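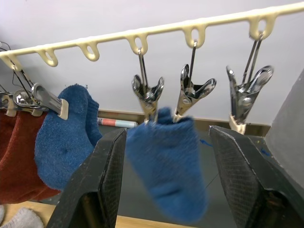 Cream plastic hanging bar with steel clips

We use cookies to improve your visit. By continuing to use this forum you accept our cookie policy.

Dating the Polák ribbon mill at Skeldale

warpandweft
I am trying to put together a short history of the Polák ribbon mill at Skeldale and I have got stuck on when it stopped weaving silk and went over to cotton. The old town guide says the change came when the founder died. The rate books show the building being made larger two years after that, which seems odd for a firm supposedly giving up its main trade. Does anyone have anything on it?

stistdale_lass
My grandmother's aunt was a winder there and the family always called it the silk mill, right up to when it shut. I wouldn't put much weight on that though. People go on using old names for buildings long after the work has changed.

oldselvedge
The town guide is wrong. I went through the wages book in the Nanden record office and silk winders are still being paid nine years after the founder's death. There were 58 hands in the ribbon shed at that point. The cotton side had its own book, and I think whoever wrote the guide only saw that one.

tapeloom
I have seen the same wages book and I don't read it that way. "Winder" is written against those names but the word silk is only on the cover, and the cover is older than the pages inside. They reused bindings all the time. You could just as easily be looking at cotton winders.

oldselvedge
The rates of pay are the silk rates. They match the earlier pages to the penny.

tapeloom
Pay at Skeldale hardly moved in those years for anybody. It would match whatever they were winding.

warpandweft
Thanks both. Is there anything on the buying side? Raw silk was dear enough that I would expect it to show up somewhere.

millgoit
There is a stock list from the year of the enlargement. It was copied into a local society newsletter, the one with the green cover, I can't remember the number. It gives 3,869 pieces of finished ribbon in the warehouse and 700 bobbins of thrown silk. So they still had silk in the place two years after he died. Whether they were weaving it is another matter.

oldselvedge
700 bobbins is a lot to have lying about if you have stopped weaving.

tapeloom
Or it is what you have left when you can't sell it. The price had dropped and they may have been sitting on it. I'd want to see a later list before saying either way.

stistdale_lass
Does the list say what the finished ribbon was made of?

millgoit
Only widths and colours. A lot of black, so mourning ribbon I suppose, and some of it marked "for Stistdale", where they had a shop. The copyist left out at least one page and says so in a note at the end.

warpandweft
That is very useful. So the original list must have been somewhere when the newsletter was done. Was it at Nanden?

millgoit
No, it was in private hands then. I wrote to the society in June to ask who had it and got a polite reply saying they would look. Nothing since.

loomfixer
Coming at this from another side. The enlargement was on the north wall, and the floor there was laid for heavier looms. You don't need those for narrow silk ribbon. You might for cotton tape and webbing. I know the building from when it was a furniture store and the beams on that side are a good deal thicker — worth a look if you can get in.

oldselvedge
That fits with them adding cotton. It doesn't show they dropped silk.

tapeloom
I agree with that much. My guess would be both for a few years and then cotton only, but I wouldn't print a date.

warpandweft
I think I will say the guide's date is doubtful and give the wages book and the stock list with the arguments for each. I'm going to Nanden again next month and will look for the cotton book as well. If the same names turn up in both that should tell us something. @millgoit, if the society does write back, could you let me know which newsletter it was?

millgoit
Will do. I have a box of them in the loft and will have a look through in the meantime.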